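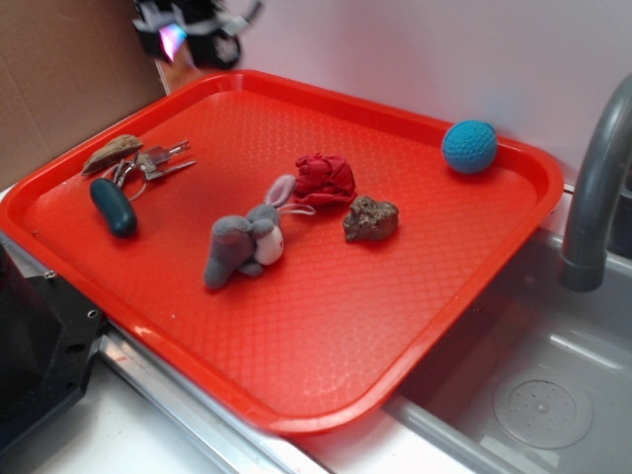 4.3 Fehlgriffe und ihre Verbuchung

Die in Abschnitt 4.2 berichtete Erfolgsquote stützt sich auf 300 Greifversuche, von denen die Steuerungssoftware Skundano 293 als gelungen verbucht hat. Wir halten diese Zahl für wenig belastbar. Skundano wertet einen Griff als Erfolg, sobald die Finger beim Schließen auf Widerstand treffen und ihre Endlage nicht erreichen. Ob sich das Objekt danach vom Tablett löst, geht in die Bewertung nicht ein. Masilela hat dieses Kriterium für starre Quader eingeführt, und dort mag es genügen. Auf ein Tablett, auf dem ein Plüschhase neben einem Stein und einem Schlüsselbund liegt, lässt es sich nicht ohne Weiteres übertragen.

Besonders deutlich wird das bei den weichen Objekten. Ein zerknülltes Stück Material gibt unter den Fingern nach, staut sich aber irgendwann und erzeugt genau den Widerstand, den die Software als Kontakt liest. Abb. 2 zeigt den Greifer über diesem Objekt. Aus der Aufnahme allein lässt sich nicht entscheiden, ob es zwischen den Fingern klemmt oder lediglich darunter liegt, und eben diese Unterscheidung trifft auch das Protokoll nicht.

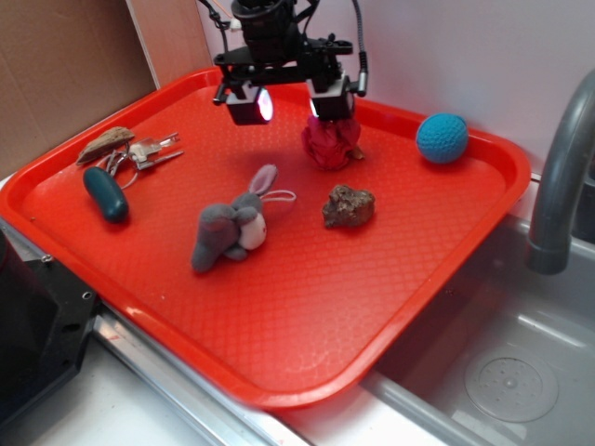
Abb. 2: Greifer über dem zerknüllten roten Objekt; rechts davon die blaue Strickkugel, darunter Plüschhase und Stein.

Mariama Quartey hat deshalb 100 der als gelungen verbuchten Versuche anhand der Videoaufzeichnungen erneut beurteilt, ohne Kenntnis der Kraftwerte. In über einem Viertel der Fälle blieb das Objekt auf dem Tablett zurück oder fiel noch vor dem Ablegen herunter. Betroffen waren vor allem der Stoff und der Hase, in einzelnen Fällen auch der Schlüsselbund, bei dem nur der Ring erfasst wurde. Eine zweite Beurteilung durch Afia Bawa wich nur in 2 Fällen ab.

Der Hersteller des Greifers, Skevthorpe, führt solche Abweichungen auf eine zu niedrig gewählte Kontaktschwelle zurück. Wir haben die Schwelle daraufhin angehoben. Danach meldete das System bei der Strickkugel vermehrt Fehlgriffe, obwohl die Kugel angehoben wurde — der Fehler war verschoben, behoben war er nicht. Auch die im Ullcombe-Protokoll empfohlene Wartezeit nach dem Schließen brachte keine erkennbare Verbesserung. Dass ein einzelner Schwellenwert für Stein, Plüsch und Strickware zugleich taugt, erscheint uns nach diesen Versuchen unwahrscheinlich.

Sicherheitsrelevant ist der Befund insofern, als Skundano nach einem vermeintlich gelungenen Griff mit voller Geschwindigkeit zur Ablageposition fährt. Ein nur halb gefasstes Objekt kann dabei weggeschleudert werden. Wir haben die Verfahrgeschwindigkeit für die übrigen Versuchsreihen begrenzt und geben in Tabelle 5 ausschließlich die von Hand beurteilten Werte an.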